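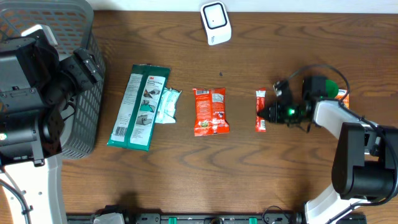
Après une matinée dessus, on m'a écrit qu'on sentait le sachet dans la poignée avant même de le voir bouger à l'écran, et que c'était la première fois qu'une téléopération ne donnait pas mal aux épaules. Le message venait de l'atelier de Wastham, et il résume assez bien pourquoi j'ai voulu refaire cette page en entier !

# Vellen Duo, poste de démonstration à deux bras

Le Vellen Duo sert à montrer une tâche à un robot, soit en guidant les bras à la main, soit à distance avec la paire de poignées Momura. Les deux modes enregistrent dans le même format, et on peut passer de l'un à l'autre au milieu d'une session sans rien redémarrer (ça, j'y tenais beaucoup).

## Ranger des emballages

C'est l'exercice par lequel je fais commencer tout le monde : des sachets et des paquets posés sur la table, un bac gris ajouré dans un coin, une pince de chaque côté. Un petit paquet étroit, tout en longueur, apprend plus de choses à l'opérateur qu'un cube en mousse. Il faut aborder la pince bien à plat, doigts ouverts juste ce qu'il faut, et attendre une demi-seconde avant de serrer. Les emballages souples glissent, se froissent, se chevauchent, et c'est exactement ce qu'on veut dans les données.

Comptez 50 démonstrations pour une première politique correcte sur un seul type d'objet. Variez les positions de départ dès la première série, et gardez les essais ratés dans un dossier à part, ils resservent.

## Caractéristiques

| | |
|---|---|
| Portée par bras | 485 mm |
| Fréquence d'enregistrement | 50 Hz |
| Masse du poste, hors table | 11 kg |
| Guidage manuel | compensation de gravité, réglable par bras |
| Guidage à distance | poignées Momura, filaire |
| Logiciel | Mets |

## Bon à savoir

- Refaites le zéro des pinces après chaque changement de doigts.
- En guidage manuel, tenez le bras au poignet, jamais par les câbles.
- Mets coupe automatiquement les temps morts en début de séquence. L'option se désactive dans les préférences.
- Le manuel fait 188 pages, mais le chapitre sur la prise en main se lit en un café.

Les doigts longs pour sachets plats sont compris avec le poste. Les poignées Momura se commandent séparément, par paire.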